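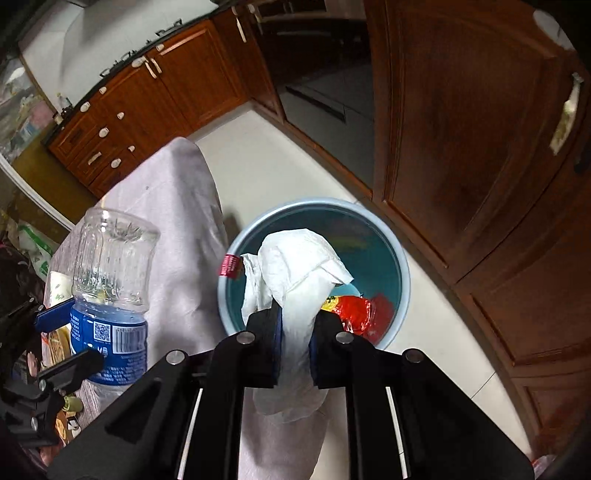
第四章 安装、首次开机与日常使用

适用机型：Wernuvier Remard 系列热泵干衣机（单机版与叠放版）
本章修订：2019年4月14日

上一章讲的是怎么把机器从纸箱里弄出来。如果您跳过了那一章，机器现在又确实已经出来了，那就当您读过了。底部的泡沫托盘请先别扔，4.2节还要用一次。纸箱可以扔，不过按照经验，大多数家庭会把它在阳台上留到第二年。

4.1 选位置

1. 找一块平整、坚硬的地面。瓷砖、水泥、铺得结实的木地板都可以。地毯不行，长绒的更不行，机器会自己陷进去，底部进风口就此与世隔绝。

2. 确认房间温度。Remard系列适合在室内使用。封闭阳台可以，敞开的阳台不行，有顶棚的敞开阳台也还是敞开的阳台。

3. 机器背面离墙留出一掌宽，两侧各留两指宽。手掌大小因人而异，我们的工程师对此表示过异议，最后同意：宁宽勿窄。

4. 正面留出400毫米以上的空间，供机门完全打开，以及供一个弯着腰掏袜子的人站立。若机门对面就是另一扇门，请先想好哪一扇平时关着，并通知全家。

5. 检查插座。干衣机需要单独使用一个带接地的墙面插座。不要接插线板，不要接定时器，也不要和电热水壶共用。三者我们都收到过来信。

注意：机器不得安装在可上锁的门、推拉门或铰链位于机门相反一侧的门后面。柜内安装须拆除柜门，或者把柜门换成百叶式的。装了全封闭柜门的干衣机能烘干的只有您的耐心。

4.2 搬运与静置

机器比看上去重。它看上去已经很重了。

1. 由两个人搬运。一个人加一辆小推车不算两个人。

2. 抓握底座两侧的凹槽。不要抓机门，不要抓控制面板，不要抓顶盖前沿。顶盖前沿看起来很像把手，这是一个设计上的误会，下一代机型会改。

3. 过门槛时把泡沫托盘垫在底座前端，抬过去，再抽出来。托盘的使命至此结束。

4. 保持机身直立。非得倾斜时，请向左侧倾斜（面对机门时的左侧），角度尽量小，时间尽量短。

5. 就位后静置18小时，再接通电源。压缩机里的油在运输途中去了它不该去的地方，需要时间自己走回来。

小心：静置期间请不要“先试一下就关”。压缩机听不懂“一下”。因未静置造成的损坏，不在保修范围之内，具体措辞见保修卡背面，字很小，但意思很清楚。

如果您是在晚上收到机器的，那么等到第二天下午再开始。如果您是在早上收到机器，并且当天就有一大筐湿衣服，那么请找出晾衣架，跟它再相处一天。

4.3 调平

一台没有调平的干衣机不会马上出毛病。它会先发出一种类似远处有人在敲门的声音，您会去开两次门，然后才想起它来。

1. 将水平仪横放在顶盖中央，看气泡。手机里的水平仪应用也可以用，前提是手机背面平整，摄像头凸出来的那种会让您得到一台精确倾斜的机器。

2. 旋转四个底脚。顺时针缩短，逆时针伸长，从上往下看。趴在地上从下往上看时，一切相反。请决定好从哪边看，然后别换。

3. 再将水平仪纵放，重复一遍。

4. 双手按住顶盖的对角，轻轻下压。不晃即可。若晃动，调整悬空的那只脚，不要去垫纸板、瓶盖或折起来的说明书。

5. 用随附的扁扳手把底脚上的锁紧螺母拧到底座下沿。扁扳手装在滚筒里的塑料袋中，和保修卡、橡胶堵头放在一起。

提示：若地面本身不平，四只脚中至多有一只可以伸到最长。四只都伸到最长，机器会变得高大而轻浮。

4.4 接排水

Remard系列有两种排水方式：用抽屉式水箱接水，或者用软管直接排走。出厂时默认为水箱。

方式一：水箱

什么也不用接。每次烘完，把左上角的抽屉拉出来，把水倒掉，推回去，听见咔嗒一声为止。水箱容量足够应付一满筒衣服，但不够应付一满筒衣服加上一次“下回再倒”。

冷凝水不能喝，人和宠物都不能。浇花请自便，我们的客服部门窗台上有一盆绿萝喝这个已经很久，长势不便评价。

方式二：直排

需要Lyons直排套件，内含软管一根、弯钩一个、卡箍2个。叠放版随机附送，单机版需另购。

1. 断开电源。

2. 把机器背面左下方的短管从接口上拔下来。管里会有一点水，即便是新机器也可能有。出厂前每台都做过通水测试，那点水就是测试留下的。

3. 把短管挂到旁边的备用卡座上，留着。将来搬家时您会需要它，那时您会以为自己把它弄丢了，而它就在卡座上。

4. 把Lyons软管套上接口，推到底，用卡箍固定。

5. 另一端用弯钩挂在洗手池边沿，或接入洗衣机的排水管。软管最高处不得高于机器顶盖。

6. 检查软管全程有没有打折、受压、绕圈。多余的长度请剪掉，不要盘起来塞到机器后面。

小心：软管末端不要插进水里。若挂在洗手池中，池塞必须打开。池子里正泡着毛衣的时候，不要启动干衣机，先做一个选择。

4.5 叠放安装（仅限叠放版）

把干衣机放到洗衣机上面，需要Pellow叠放架。不需要的有：防滑垫、双面胶、毛巾，以及“它自己这么重应该不会动”的信念。

1. 确认洗衣机为前开门，且顶盖的宽度和深度不小于干衣机底座。上开门洗衣机上面放不了干衣机，理由请您站在机器前想一会儿。

2. 先把洗衣机调平。下面歪了，上面怎么调都没用。

3. 揭掉Pellow叠放架四角的保护膜，把架子放到洗衣机顶盖上，后沿对齐。此时胶面朝下，位置尚可微调，时间不长，请事先把电话静音。

4. 用随附的螺钉把架子后侧的两片金属片固定在洗衣机背板上。如果螺孔对不上，请停下来，对照包装里的适配表。不要自行钻孔。

5. 两个人把干衣机抬上去，底脚落入架子的四个圆槽。抬起之前先商量好谁喊口令。实践中两个人都喊，或者都不喊，结果差不多。

6. 从正面装上锁片，左右各一，拧紧。

7. 如果您的架子带有抽板，拉出来试一下。抽板用来放洗衣篮。它不是梯子，不是熨衣板，也不是猫的位置，最后这一条您可以试着去解释。

警告：叠放后的控制面板高度可能超过家中部分成员的视线。请不要让他们踩在洗衣机的机门上操作。

4.6 首次开机

1. 打开机门，取出滚筒内的全部附件和纸板。把手伸到最里面摸一圈。

2. 用微湿的软布擦拭滚筒内壁。新机器有一点气味，头几次运行后会消散。

3. 放入几块湿的旧毛巾。请用旧的。首次运行时滚筒里可能还有细小的生产粉尘，白衬衫不该承担这个责任。

4. 插上电源，按开关键。面板会全部亮起，然后全部熄灭，然后只剩语言选项。整个过程像是它在考虑要不要上班。

5. 转动旋钮选择语言，按确认键。若不小心选成了看不懂的语言，请同时按住“延时”和“提示音”，直到听见长鸣一声，回到第一项重来。请勿凭记忆在陌生语言的菜单里寻找出路，菜单里有恢复出厂设置，还有演示模式。

6. 选择排水方式：水箱或直排。接了软管却选水箱，机器会定期提醒您去倒一个空水箱。

7. 选择“棉织物·标准”，按启动键。

8. 运行结束后取出毛巾，清理滤网（见4.9），让机门敞开一会儿。

提示：机器进入演示模式后，灯会亮，时间会走，滚筒不转。这个模式是给商场准备的。每年都有人在家里用它烘了一下午衣服。退出方法：长按开关键，直到面板全黑。

4.7 衣物放进去之前

本节是全章最长的一节，也是打电话来的顾客最常没有读过的一节。

掏口袋。所有的口袋。牛仔裤右前方那个小口袋也是口袋，衬衫胸前那个也是，外套内侧那个您买来至今没用过的，打开一看往往有东西。

以下物品烘过以后会给您留下印象：

纸巾。洗一遍之后成团，烘一遍之后成雪。它会均匀分布在每件深色衣物上，浅色衣物一概不沾。口袋里的纸巾请在洗之前就扔进垃圾桶。已经洗过的，现在扔也来得及。已经烘过的，见4.10。

润唇膏。熔化，渗透，定型。口味标注得再清淡也是油。

圆珠笔。滚筒会得到一圈蓝线，位置恰好擦得到又擦不掉。

硬币。不会损坏，只会响。一枚硬币在滚筒里的响声足以让您下楼去看看谁家在装修。

打火机。绝对不可以，这一条不开玩笑。

钥匙。响声同硬币，另加划痕。

便签纸。上面写着的事情您大概也已经办不成了。

接下来是衣服本身。

1. 看洗涤标签。方框里一个圆圈，表示可以烘；圆圈里一个点，低温；两个点，常温；整个图形打叉，不可以。标签已经剪掉的，按不可以处理，或者按您舍不舍得处理。

2. 把衣服分开。厚的和厚的，薄的和薄的。浴巾和丝质衬衣放在一起，等浴巾干了，衬衣已经是另一个尺码。

3. 拉上拉链，扣上搭扣，翻好袖子。缩成一团的袖子在烘干之后外面是热的，里面是湿的，穿上以后您会知道是哪一截。

4. 被套扣好扣子再放。敞着口的被套会吞掉筒里的其他所有东西，最后您取出来一个巨大的饺子，馅儿没有熟。

5. 文胸放入洗衣网袋，钢圈若已松动则不要烘。

6. 先甩干。洗衣机转速越高，干衣机干活的时间越短。滴着水的衣服不要直接放进来，那样烘一次的时间够您学会拧毛巾。

警告：沾有食用油、汽油、酒精、去渍剂、蜡或脱蜡剂的织物，未经热水加洗涤剂洗净，不得放入干衣机。橡胶底的鞋、海绵枕芯、橡胶衬里的垫子、防水布一律不得放入。这些东西受热后可能起火。

4.8 选程序

Remard系列的面板上有一个旋钮和六个按键。我们做过统计，大部分家庭长期只用其中一个程序。为了剩下的那些程序不至于白设计，简单介绍如下。

棉织物·标准
就是您长期用的那一个。烘完可以直接进柜子。

棉织物·熨干
烘到还带一点潮气时停下，方便熨烫。如果您家没有人熨衣服，选了它也不会有人去熨。

化纤
温度较低。运动服、校服、超市买的那种永远不皱的衬衫，都归这里。

羊毛护理
只适合标签上注明可烘的羊毛衣物，并且只做收尾。衣服须先平铺晾至半干，再进来蓬松一下。它救不回已经缩掉的毛衣。已经缩掉的毛衣，可以看看家里有没有更小的人。

羽绒
配合两只干净的网球使用，用来把结块的羽绒拍散。运行时声音不小。请使用没有沾过泥土的网球，遛狗用的那只不行，狗也不会同意。

床品
会间歇反转滚筒，减少缠绕。请注意是减少。

快烘
适合两三件薄衣服，在您发现今天要穿的那件还湿着的时候。满筒衣服选快烘，得到的是一满筒温热的湿衣服。

定时冷风
不加热，只吹风。可以用来去掉衣服上的火锅味。效果视火锅而定。

几个附加键：

干度
三档。不确定就选中间。觉得衣服老是差一口气的，往上加一档，不要再跑一遍完整程序。

防皱
程序结束后滚筒会每隔一阵轻轻翻动，免得衣服压出褶子。它翻得很有耐心，但终究会停。停下以后，皱不皱就是您和衣服之间的事了。

延时
设定的是结束时间，不是开始时间。这一条值得再读一遍。

童锁
长按锁定，长按解锁。孩子通常比大人先学会。

提示音
可以关掉。关掉后，您会在第二天洗下一筒时与上一筒重逢。

显示的剩余时间是估算值，由湿度传感器在运行中不断修正。最后一分钟有时会持续很久。机器没有坏，它只是在筒里发现了一条还没干透的牛仔裤腰。

4.9 日常清理

每次烘完：滤网

1. 打开机门，从门口下沿抽出双层滤网。

2. 像翻书一样打开，把绒毛从两面抹下来。绒毛成张揭下时手感不错，许多用户说这是家务里最解压的一步，我们没有不同意见。

3. 内层和外层都要清。只清外层，下一次面板上照样亮灯。

4. 用手指擦一圈滤网下方的槽口。

5. 合上，插回，推到底。没有滤网时机器不会启动，也请不要设法说服它启动。

绒毛请扔进垃圾桶，不要冲进马桶或水池。冲下去的绒毛会和头发会合，此后由管道师傅负责，费用由您负责。

每次烘完：水箱
见4.4。直排用户可以坐着。

每月：传感器
滚筒内侧、门口下方有两条金属片，就是湿度传感器。柔顺剂用久了会在上面留一层膜，机器因此以为衣服早已干了。用软布蘸少许白醋擦拭，再用清水擦净。不要用钢丝球。

每月：水洗滤网
用温水和软刷冲洗滤网，彻底晾干后再装回。急着用的话，吹风机的冷风挡可以帮忙，热风挡会让滤网变成波浪形，备件号是1,342，到时候您用得着。

每季度：底部过滤器
1. 断开电源，等机器凉下来。
2. 按一下右下角的小门，门自己弹开。不弹的话，按另一个角。
3. 把两个锁扣转向中间，取出海绵过滤器。
4. 温水洗净，挤干，不要拧。
5. 看一眼里面的金属翅片。若有绒毛，用软毛刷或吸尘器的毛刷头顺着翅片方向清理，上下移动，不要左右。翅片很薄，边缘锋利，请戴手套。
6. 把海绵装回去，锁扣转回原位，关门。

头一次做这件事最好安排在3月，冬天的厚衣服刚刚烘完，里面的景象比较有教育意义。

小心：不要用水管冲洗机器，不要用蒸汽清洁机对着它喷。干衣机处理水，是在它自己愿意的前提下。

4.10 出了点状况

给我们打电话之前，请先看一遍这里。不是不想接，是接起来以后我们也照着这一页念。

不启动
机门有没有关紧？插头有没有插上？按了启动键没有？选好程序和按下启动是两件事。童锁亮不亮？如果都没问题，看看有没有袖子夹在门缝里。

衣服没干
滤网清了吗？装得太满吗？衣服甩过吗？程序选的是不是快烘？底部过滤器上一次清理是什么时候？如果最后一个问题让您沉默了，答案就在4.9。

烘的时间越来越长
同上，尤其是最后一个问题。另外确认房间通风。门窗紧闭的小卫生间里，干衣机只能不断呼吸自己刚呼出来的热气。

水箱灯亮，水箱是空的
检查首次开机时选的排水方式。若确实在用水箱，把它抽出来重新推到底。灯仍不灭，检查水箱背面的浮子有没有被绒毛卡住。

机器下面有水
先关机拔插头。水箱用户检查抽屉有没有推到位，直排用户检查卡箍和软管。若水来自旁边的洗衣机，请翻到另一本说明书。

全是纸屑
欢迎回来。取出衣服，逐件在室外抖一抖，不必急着重洗，湿了反而更难弄。抖完放回少量衣物，选定时冷风运行一次，让滤网把剩下的收走，然后清滤网。滚筒内残余的纸屑用微湿的布擦掉。纸屑若进了底部过滤器，按每季度的步骤提前清一次。之后请从头重读4.7的第一段。

少了一只袜子
依次检查：门封的褶皱里，被套的角里，洗衣机滚筒的上方内壁，去洗衣机路上的地板。干衣机内部没有任何通道能容一只成人袜子通过。婴儿袜我们不敢担保，请看滤网槽口。

有敲击声
硬币、纽扣、拉链头，或者没调平。停机，等滚筒停稳后检查，再对照4.3。新机器或久未使用的机器，头几分钟会有节奏地响，那是滚轮受压后暂时变形，转一会儿就圆了。

有嗡嗡声
压缩机在工作。没有嗡嗡声才需要打电话。

有焦味
立即关机，拔掉插头，不要打开机门，等机器冷却后联系售后。冷却之后也不要再试。

面板显示E加数字
拔掉插头，等五分钟，再插上。若代码仍在，把它抄下来再打电话。请抄下来。“好像是E什么”这一条，我们的代码表里没有。

4.11 长时间不用

1. 跑完最后一筒，清滤网，清底部过滤器，倒空水箱。

2. 拔插头。

3. 把机门留一条缝，夹一块折好的毛巾。家里有猫或小孩的，请把门关严，改为每隔一段时间开门透气。

4. 直排用户把软管末端放低，让余水流走。房间可能结冰时，这一步不能省。

5. 不要把滚筒当储物柜。放进去的东西会被忘记，重新启用那天它们会和第一筒衣服一起转。

再次使用前，打开机门看一眼，按4.6第二步擦一遍滚筒。挪动过位置的，重新静置，时间与4.2相同，重新调平，步骤与4.3相同。

机器的型号和序列号印在机门内侧边框的银色标签上，开门即见。请趁现在抄在下面，将来打电话时机器多半正叠在洗衣机上面，而您手里抱着衣服。

型号：____________
序列号：____________
购买日期：____________
购买处：____________

第五章为技术参数与能耗表。第六章为Pellow叠放架适配表。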